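Skilport opens its picking kit to small workshops

8 January 2019

Skilport has begun taking orders for Jarum, a bin-picking kit for workshops and teaching labs that already own an arm and would rather not spend all of January writing code for it – a feeling many of us know well. 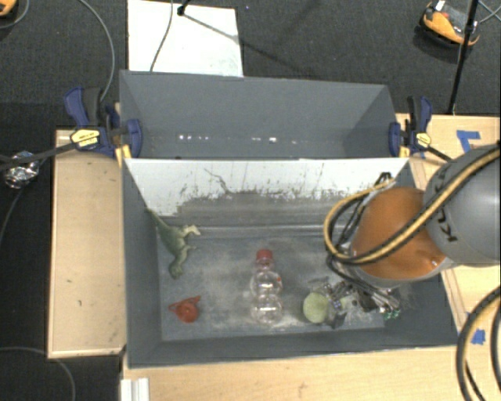
The kit comes with grasping software, a printed setup guide and 74 practice exercises, and it rents for $218 a month, with support by phone included. The first 130 kits are due to ship before spring, and schools can ask for a lower rate when they order.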